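Search this site Search Enter keywords

Robots in Everyday Work
Course handout, unit 9: Can machines do the chores yet?

Read this before the lab session. It covers the state of household and shop-floor chores, and the terms used in the second written assignment.

9.1 The question

The short answer given in lecture was "some of them, some of the time." The long answer depends on what is meant by a chore. For this course a chore is a task that an ordinary adult can do after one demonstration, that has no fixed layout, and that has to be finished before it counts. Folding one towel is an action. Emptying the dryer and putting everything away is a chore.

Factory robots have done hard work for decades, but most of it falls outside this definition. A welding arm follows a taught path, and the part arrives in a fixture that holds it in the same place each time. The fixture does much of the thinking. Take the fixture away and the success rate drops, often to zero.

9.2 Rigid parts, awkward places

Desktop computer service is a useful middle case. The parts are mostly rigid and the geometry is documented. A person can swap a memory module in under a minute. For a robot the same job breaks down into these steps:

1. Find the slot and decide which way the module faces.
2. Confirm the latches are open.
3. Pick the module by its edges.
4. Align it with the key in the slot.
5. Press until both ends seat.
6. Check the result.

Steps 1 through 3 are largely solved in the lab. Step 4 is solved when the camera has a clear line of sight. Steps 5 and 6 are where trials fail. A module that is half seated looks nearly the same from overhead as one that is fully seated, and the force signal at the end of the press is short and noisy.
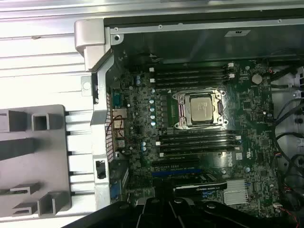
Access matters as much as precision. A gripper that measures well on a flat bench may not fit between a cable bundle and a drive cage. Cables are the worst of it – they move when touched, they have no fixed shape, and a planner that treats them as solid obstacles will often report that no path exists. A planner that ignores them will sooner or later snag one. Human technicians push them aside with the back of a finger and do not remember doing it.

An exposed processor raises the cost of error. The contacts in many socket types bend under light side loads, so a dropped tool or a bad approach angle can end the job. In the assignment you will be asked to separate tasks by how recoverable they are. Use three grades: retry at no cost, retry after a reset, and no retry.

9.3 Where the published numbers come from

Treat success rates with care. The Soltaneck bench set, which we use in the lab, dates from 2012 in its first version and scores only the final state of the part. A run that takes 14 attempts scores the same as a run that takes one. The later Fivutix scoring sheet adds time and a count of human interventions. Results on the two are not comparable, and papers that put them in one table should be marked down in your review.

Check also what the robot was given at the start. Common forms of help include:

– parts laid out in holders at known positions
– slots facing up
– matte surfaces, or lighting tuned to cut glare
– a human who resets the bench between runs

None of these is cheating. Each removes part of the chore, and each should be stated. Bare metal is a good test of the third item. Bright streaks on aluminum shift as a wrist camera moves, and a depth estimate taken there can be off by more than the clearance of the slot. Narrow slots add a second problem, in that the gripper fingers hide the target at the moment it matters.
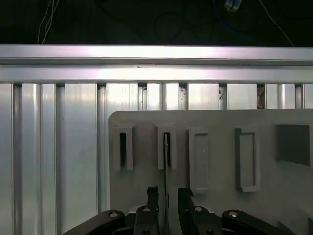
9.4 Household work

Homes are harder than benches for plain reasons. The floor plan differs, the objects differ, and many of them are soft. The Taipe kitchen trials reached usable rates on loading cups into a rack and poor rates on anything wet or thin. Ollex, the laundry project covered in unit 3, handled towels well and shirts badly.

For the assignment, pick one shop-floor chore and one household chore. Write out the steps, grade each for recoverability, and name the step you expect to fail first. Due at the end of April.

Comments (3)

steps 5 and 6 – does a click sound count as a check? our group wants to use a microphone

Same question. Also the reading link for unit 3 goes to unit 2.

I fix PCs for a living and the part about cables is right. Would add screws dropped under the board.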